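4.2 Clearing the table

Of the chores in the Pistik suite, table clearing is the one we expected to finish first. It involves no liquids, no cloth and no stairs. Every object is rigid, or is at least simulated as rigid, and the instruction given to the policy is a single sentence that most children can follow when sufficiently threatened. We budgeted two weeks for it. It occupied us until February.

Each episode places household objects on a tabletop whose surface material is drawn at random from a library of stone, wood and plain finishes. The policy sees only the view from the wrist, looking straight down, and must pick up a named object and put it away. We trained the Lindgren baseline on 700 simulated episodes and our own Josside policy on 935, the larger number reflecting optimism. Neither policy was told which objects were unimportant, a courtesy most people do not need.

Figure 3 gives a fair idea of the difficulty. A person asked to pick up the cup would not regard the veins in the marble as relevant. To an edge detector, they are at least as interesting as the cup, and there are a great many more of them.

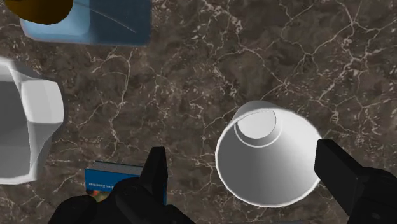
Figure 3. Simulated wrist view, table-clearing task. A white paper cup lies between the gripper fingers on veined brown marble, with other objects only partly in view.

Tipped cups account for much of our trouble. An upright cup offers the same outline from every side and forgives a careless approach. A tipped one has a wide end and a narrow end, and fingers that close on the taper tend to push it along the table — a behavior that our success metric, in an early version, recorded as transport. We have since corrected the metric. The scores did not enjoy this.

Clutter at the border of the view causes a second kind of failure. With only part of a container visible, the Lindgren baseline often treats the visible part as the whole and plans its motion accordingly. Josside does better by keeping a short memory of earlier views, at the cost of pausing for up to 15 seconds before each grasp. On the Pandum test split these pauses make it the slower of the two policies, and much slower than any of the authors, none of whom is considered quick at clearing tables.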